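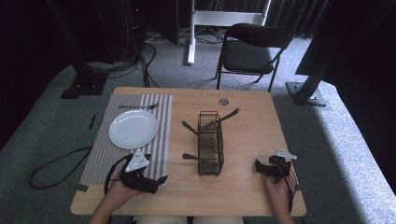 Plenosbridge Model Kit Club - Member Questions

When does my kit ship?
Kits ship in the first 10 days of each month. Orders placed after the cutoff are held for the next mailing.

Can I skip a month?
Yes. Members may skip up to two months per year from the account page.

A part is missing. What should I do?
Write to Member Services, attention Xolani Modise, and give the kit number. Replacement parts are free for members - allow five business days.

Are past kits available?
The Nirnden series is sold out. Other kits are listed under Back Stock.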